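Search this site Enter keywords Go

Zodau sets equipment plan for two-arm handling cells

CUSEMHAM, 10 October 2022. Zodau has approved a purchasing plan for two-arm handling cells at its Cusemham site. The plan covers 7 cells, to be bought in three lots, with the first order to be placed in February. Fekete will supply the arms and mounting hardware. Hella will supply the gripper bodies and controllers.

Each cell consists of two arms, two grippers, a table and one controller. Zodau will budget for the cells as complete units. Under the previous arrangement, arms and grippers were ordered from separate accounts, and delivery dates did not match. A single order number will now apply to each cell, including cabling and brackets.

Gripper fingers are treated as consumable parts and are listed apart from the capital items. The plan provides for a stock of 101 fingers across all cells. Finger sets will be replaced after 2000 operating hours or when wear exceeds the limit in the maintenance sheet, whichever comes first.
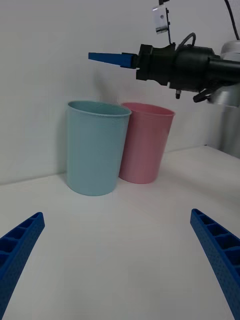 Two-arm cell with blue ribbed gripper fingers; plastic cups on the work surface.

Acceptance of each lot will be based on handling trials with light, thin-walled items such as cups. The trials cover approach, grasp, transfer between arms and release. A cell that does not meet the specification will be returned to the supplier for adjustment before the next lot is released for payment.

Floor space has been allocated for the first two lots. The third depends on an electrical upgrade, which is budgeted separately and is not part of the equipment contract. Training is included in the purchase price for the first lot only. Service visits after the warranty period will be quoted by each supplier on an annual basis.

Requests for the technical specification and the lot schedule should be sent in writing to the Zodau purchasing office in Cusemham.

Related items
Zodau revises spare parts policy for handling equipment
Fekete mounting hardware: updated delivery terms
Cusemham site: notice on electrical work
Supplier registration for equipment contracts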